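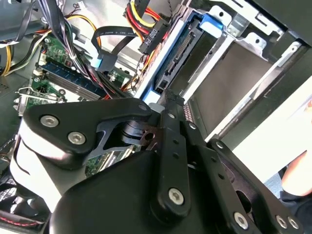 1. Before we begin (8 minutes)

Good afternoon, and thank you for coming. My talk is about old office computers, and how we take them apart at Joltstead without breaking the parts that are still good. Say it slowly. Last time in Nevmont I was too fast here.

Start with the cables. A tower from an office is mostly cables when you first look in: red, yellow and black for the power, flat ones for the data. Hold the plug and never pull the wire. Ask who has broken a SATA plug. Raise my own hand first.

2. The order of work

Lay the tower on its side and take off the panel. Then stop and look for one minute — I ask every new person to do this.

We go in this order: data cables, power cables, drives, memory, cards, board. The power supply comes last, because it is heavy and can fall on the board. Some teams take it out first. I don't say they are wrong.

Blue plastic usually means a place for your fingers. In this tower there is a blue latch at the top of the drive cage, and more blue plastic in the lower bay. The CPU socket is empty, so please keep fingers and screws away from it.
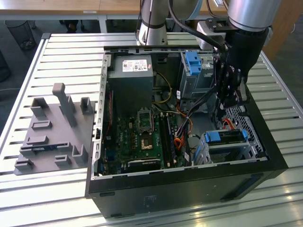
Tindall wrote to us after the January talk that drives should come out before any cable is touched, as the cage holds them steady. My answer: it works if the cables are long. In many cases they are short, and then the plug takes all the force.

Pause for questions. Drink water.

3. What we keep

We opened more than 2000 towers last year, and Flanance took most of the drives for wiping. Don't read the whole table on the handout, only the line about drives. Memory goes in a bag, one module in each bag. Cards are kept if the metal bracket is straight.

Mention the box of 29 latches on our shelf. People always ask for them.

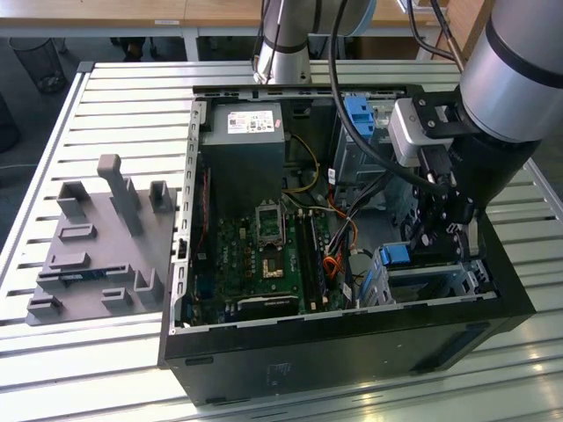 4. Screws

Show the three cups. Long screws, short screws, and the ones we can't name yet. Pass the cups to the first row and remember to get them back before the break.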